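Tasters wanted: spicy soup base panel, Storkmont, evenings in July 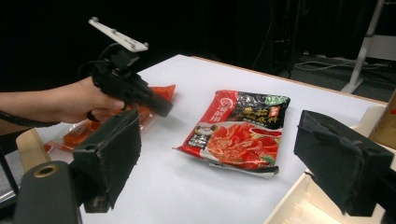
Did the spring one and my mouth was fine by the next morning, but do eat something first, the 6 pm slot is a long time on an empty stomach. That came in from one of the spring panel when we asked what new people should know. Noted. There will be crackers at the door this time.

So. Wastent is looking for people to taste soup bases. Hot pot style mostly, a few milder broths mixed in. Paid, short, no experience needed. We had 1,132 sign-ups on the list last year but most have moved or the emails bounce, so starting over.

What it is
One session, 90 minutes. You get small cups, you sip, you fill in a sheet. Rinse, wait, next cup. Some are very hot. Some are not hot at all and you still have to say so on the sheet. No talking during tasting please, plenty of time to talk after.

Where
Peltudbridge building, second floor, Storkmont. Use the side entrance, the front is locked after 5. Elevator works. Parking behind is free in the evening but it fills up, the bus stops right across the street.

When
Weeknights in July except Tuesday. Doors 5:45 pm, start 6 pm sharp. If you are late we can't let you in, the cups are poured in order and it throws everybody off.

Who we want
Over 18. Eats spicy food at least a couple times a month. Not a smoker, or able to skip it for three hours before. No cold or stuffy nose on the day (if you wake up with one, write us and we will move you, no problem).
We are short on people over 60 and on people who cook hot pot at home. If that's you please please apply.

Who can't take part
Anyone allergic to soy, sesame, peanut, wheat, shellfish or celery. Anyone with ulcers or reflux. Pregnant or nursing. Anyone who works for a food company, or lives with someone who does. Vegetarians: most of the bases have beef fat, so not this round. There may be a meatless panel in the fall, tick the box on the form if you want to hear about it.

Pay
$30 an hour, so $45 for the session. Check or gift card, your choice, handed over when you leave. Leave early and we pay for the first hour.

Also hiring, one spot
Kitchen helper for the whole run. Measuring water, keeping pots at temperature, labeling cups, washing a lot of cups. Same hourly rate, four evenings a week, starts 4 pm. Need a food handler card or be willing to get one before July. Heavy lifting some days. Must be able to follow a pour sheet exactly.

How to apply
Fill in the Wattimena form, link on the panel page. Takes five minutes. Put your first and second choice of evening. For the kitchen job write KITCHEN in the notes box and a couple lines on where you have worked, no resume needed.
We have room for 121 tasters in total and go in order recieved, except for the two groups above. You'll hear back by email either way, check your spam folder.

Don't wear perfume or strong lotion on the day. Bring a photo ID and your reading glasses, the print on the sheets is small.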